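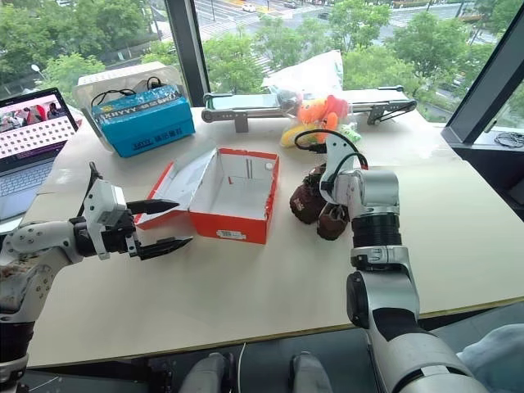

Proceedings > Manipulation > Gripper Evaluation
10 September 2018
3 comments | 24 shares

4. Comparison of Finger Sets

4.1 Task and setup

The second part of the study compares two finger sets on a shoe packing task. The task was chosen for the mix of demands it places on a parallel gripper. Shoes have soft walls, loose laces, and a stiff sole, and the box they go into has thin sides that bend when touched. A finger that holds the sole well may still catch on the lid, and a finger narrow enough to clear the lid may slip on knit fabric.

All trials used the same two-arm platform at a fixed table. The Konura fingers are rigid plastic blocks with a slot in the lower face. The Druris fingers have the same length and mounting pattern but carry a molded rubber pad on the inner surface. Both sets were driven by the same controller, with the force limit held at 18 N. The wrist cameras were calibrated once in January and checked before each block of trials. The window beside the table was left uncovered, so that daylight in the wrist view would vary as it does in ordinary use.

4.2 Procedure

An operator guided both arms through the Sorensen teleoperation interface. Each trial began with the box open and both shoes on the table. The operator was free to choose the grasp point and to regrasp. A trial was scored as complete when both shoes lay inside the box and the lid could be closed without contact against either shoe. Drops outside the box were scored as failures, and the shoes were returned to the table by hand. Each finger set was used for 49 trials.

4.3 Grasp location

Grasps were sorted by location into collar, side wall, and toe. Operators using the Konura fingers favored the collar, where the thicker edge gave the flat plastic something to close on. Operators using the Druris fingers chose the side wall more often and regrasped less. Stuffing inside the shoe affected both sets. It kept the upper from folding, but it also pushed back against the fingers and shifted the shoe during lifts.
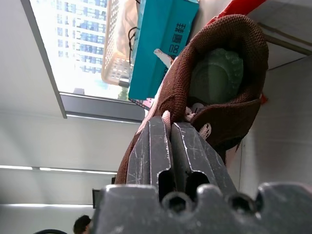

Figure 4. Wrist camera view of a brown knit sneaker held between the two fingers. The fingers show scratches and scuff marks.

Laces were the most common source of trouble. With either set, a lace caught between finger and fabric reduced the contact area, and the shoe then turned about the grasp point when the arm moved. The controller reported a normal closing force in these cases, so the fault could not be found from force data alone. The wrist view was more useful, although bright window light reduced contrast at some arm angles.

4.4 Finger wear

Surface wear was recorded separately on the Ballberg test stand, where each set was opened and closed 2,000 times against a woven sample. The plastic surface gathered fine scratches with no measurable change in holding force. The rubber pads lost some grip near the tip and were replaced before the remaining trials. Wear is treated here as a maintenance matter and is not included in the completion scores reported in Section 5.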